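Setting up the bathroom cell in Nonda, and keeping it in good order

I have been meaning to write this one up since July, when I had to rebuild my own bathroom cell from nothing after a careless bit of tidying on a shared drive (mine, I'm afraid, both the drive and the tidying). It isn't a difficult job, but there are a good many little steps, and the order matters more than you'd think. Put the kettle on, and we'll go through it together.

I'm assuming you already have Nonda installed and can get the arm to appear in an empty room and wave about. If you can't do that yet, start with the first page in this set and come back, there's no rush. Everything on this page is simulated, so the worst you can break is your own afternoon.

What you'll want open

Nonda itself, the Pimentel room pack (the bathroom lives in there with the kitchens and hallways), and a plain text file for notes. I know everybody says they will keep notes. Please do keep them! You will be changing small numbers for the next hour and by teatime you won't remember which of them you liked.

Step one: the room before the arm

Load the bathroom with no arm in it and have a wander. The walls in my version are the burnt orange ones, which some people find a bit much, but a pale grey tube shows up beautifully against them, and so does a white arm. If you go for one of the white-tiled rooms instead, expect to spend longer squinting.

While you're in there, switch on the collision view and look at the tank lid. This is where most of the trouble in a bathroom cell begins. What you see on the screen is one shape and what the physics believes in is another, and if the second one sits a shade higher than the first your objects will hover. If it sits lower they sink in up to their ankles. Nudge the collision shape until the two agree along the front edge and at the back by the wall. Check both ends, as a lid can be right at one and wrong at the other.

Step two: placing the base

My arm stands on the dark table beside the toilet. Drop the base in, turn it to face the tank, and then, before you touch anything else, drive the gripper to each corner of the lid in turn with the hand controls. You are looking for two things. Can it get there at all, and can it get there with the fingers pointing straight down and the elbow well away from the wall?

The far corner is usually the awkward one. If the arm has to stretch right out for it, move the base closer and try again. Go in steps of 10 millimetres and write each one down. I went the other way the first time, in great big leaps, and spent ages hopping back and forth over the good spot like somebody trying to park a caravan.

Lock the base once you're happy. There is a small padlock beside its name in the object list, and it's very easy to drag the whole arm off into the corner of the room if you leave it open.

Step three: the things on the lid

Add these one at a time and let each settle before you bring in the next. The Biofreeze tubes stand on their caps, so they have a small foot and a wide top, and they will go over if you so much as breathe on them. Place each one just clear of the lid and let it down gently; if you start it slightly inside the surface the physics will spit it out across the room, which is funny once.

Then the small red one, then the brown twisty sprig, then the black looped piece. I put the looped piece in last and leave some clear lid about it, so that the open fingers have somewhere to go.

Step four: bringing the fingers down

Open the gripper first. Drive to a point well above the lid, get the fingers vertical up there, and only then come down. If you try to straighten up and descend at the same time you'll sweep a finger through the tubes, and back to step three you go. Slow the last part of the descent right down and keep an eye on the contact readout as well as the picture.

I check from more than one view, always. A gripper that looks perfectly placed from one direction can be hanging well in front of the thing you want.
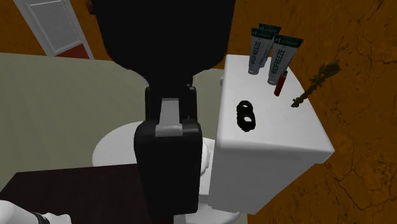 From the side, with the fingers down at the black looped piece:

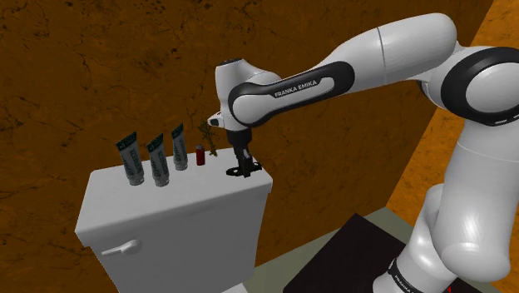
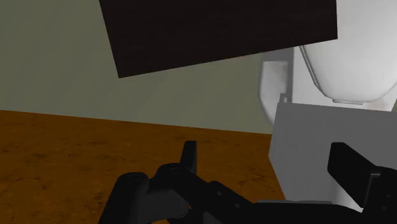

Noboru Kubo wrote in after the first version of this page went up to say that he does the whole descent with the gripper only part open. Fully open, he finds, the outer edges of the fingers are the bit that catches the neighbours, and he would sooner spend a little more care on the centring and have less width to carry about. He also asked why I don't simply move the tubes further along the lid and be done with it.

I've tried his part-open way since, and I do like it for flat things. For anything tall I still open up fully, out of habit as much as anything. As for moving the tubes, you certainly can while you're learning, and I'd encourage it. I leave mine where they are since the crowding is half the point of the exercise, but a beginner's cell can be as roomy as you please.

Step five: save a proper starting state

When everything is standing and the arm is parked clear of the lid, let the simulation run for 200 steps without touching a thing. Watch the tubes. If one is creeping, however slowly, your friction is too low or your lid isn't level, and it's far nicer to find out now than in the middle of a long run. When nothing moves, save the state and give it a sensible name. Mine is called bathroom_good, and the one before it is called bathroom_good_really, so do as I say and not as I do.

Now reset to that state over and over and see that you get the same room each time. I do 13 resets, which is a silly number that came from a silly afternoon, but it has stuck.

Looking after it

Set aside 10 minutes whenever you update Nonda or the room pack. Load the saved state, turn on the collision view, and look at the lid again, then at the base, then open and close the gripper a few times with nothing in it. If one finger lags behind the other, the link between them has probably been reset to its default stiffness, and you'll need to copy your own figure back in from your notes (you did keep the notes?).

If the arm trembles when it is parked, lower the position gain a touch before you go hunting for anything cleverer. If it trembles only when the fingers are touching the lid, raise your descent height by a hair. Those two look much alike on the screen and I have mixed them up more than once.

Keep a copy of the saved state somewhere that isn't the shared drive. Gopinath Bhat very kindly sent me his when mine had gone, and I only had to shift the base and swap the lid shape to get going again. His file is in the downloads folder for this page, along with mine, and either will load straight into the bathroom.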